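5.3 Comparing Two Gripper Finger Sets

Use this procedure when you must decide between the standard fingers and the Kirnon fingers for flat dishes. The test needs one arm pair, one plate and 20 grasps for each set.

1. Set the controller to manual mode and wait for the steady light.
2. Mount the first finger set. Tighten the screws by hand, then with the small key.
3. Set the jaw speed to 26 and the force limit to 300.
4. Place the plate near the front of the table. Keep other dishes to the side.
5. Start the head camera and the wrist camera, and check both views before the arms move.
6. Run the grasps. Write each result in the table of Appendix B - also the failed ones.
7. Change the fingers and repeat from step 3.

CAUTION: Do not put your hand between the fingers while the controller is on.

NOTE: The wrist camera is very near to the plate, so its focus is poor there. Judge the rim from the head camera.

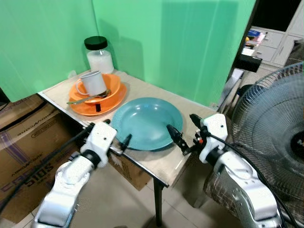
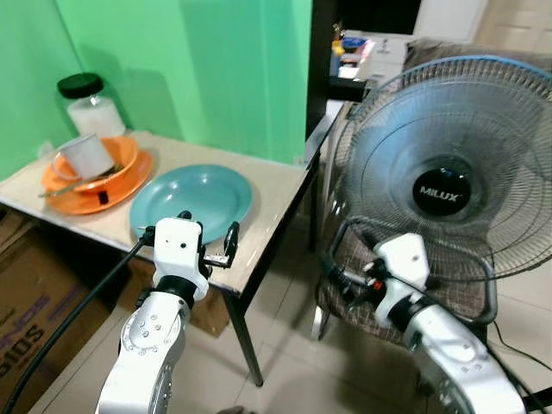
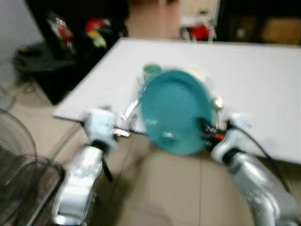
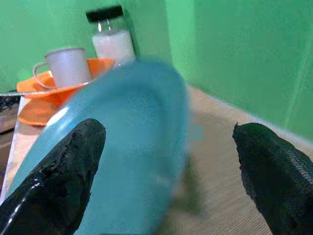

8. When both sets are finished, send the table to Kwok-wai Chiu at Vesside. Fingers with almost 3000 grasps must be replaced before a new comparison.

Related items
Szekeres Controller: First Start
Mounting the Wrist Camera
Stamham Arm Cable Routing
Appendix B: Result Table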